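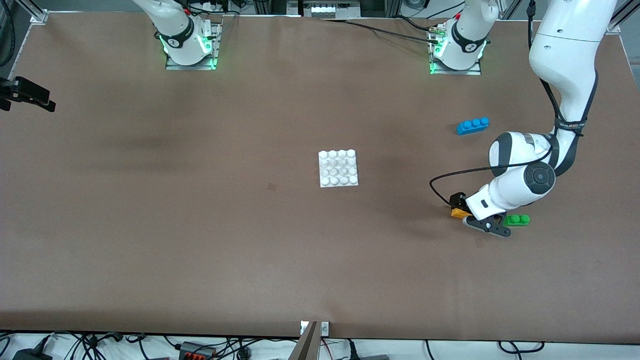

共同工房における双腕ロボット作業台の製作と積木組付け動作の検証

Prutano共同工房 学生製作班
指導:Hélder Carrilho

1 目的
本製作は、学生が共同工房の設備の範囲で双腕ロボットの作業台を組み上げ、小型部品の把持と組付けを反復して試験できる環境を整えることを目的とした。計画名は「Okine」とし、9月に着手した。

2 構成
白色のアーム2台を、それぞれ灰色の金属製取付板を介して設置した。作業台の奥にはアルミフレームを渡し、天板は茶色のつや消し面とした。対象物にはレゴの部品を用い、組付け先を4×4スタッドの白色プレート、把持対象を黄橙色、緑色および青色のブロックとした。左腕の先端には黒色の二指グリッパを装着している。

3 方法
操作者が左腕を遠隔で動かし、ブロックを一つ把持してプレート上に押し込むまでを1試行とした。ブロックの初期位置と向きは試行ごとに変更した。試行数は200とし、操作は班員が交代で担当した。制御と記録には班で作成したプログラム「Pomerow」を使用した。

4 結果
200試行のうち、組付けまで完了したものは92であった。未完了の試行では、把持の際にブロックが指先で回転し、スタッドの向きがプレートと合わなくなる例が最も多かった。また、手首付近のケーブルの張りにより姿勢の変更を中断した試行が23あった。

5 考察
指先の平坦な面は側面の保持には適するが、斜めに置かれたブロックに対しては接触が片寄りやすい。指先に薄いゴム材を貼る案を検討したものの、厚みの分だけ隣接するスタッドと干渉するおそれがあり、今回は採用を見送った。ケーブルについては、手首側の余長を増やすと肘の曲げ伸ばしの際に引っ掛かりやすくなるため、固定位置の見直しが必要である。床面の配線も未整理であり、電源タップの移設と併せて次期の作業とする。

6 今後の予定
右腕を用いてプレートを押さえる動作を追加し、同一条件で試験を行う。取付板の図面および配線表は工房の共有棚「Meireles」に保管し、次年度の班に引き継ぐ。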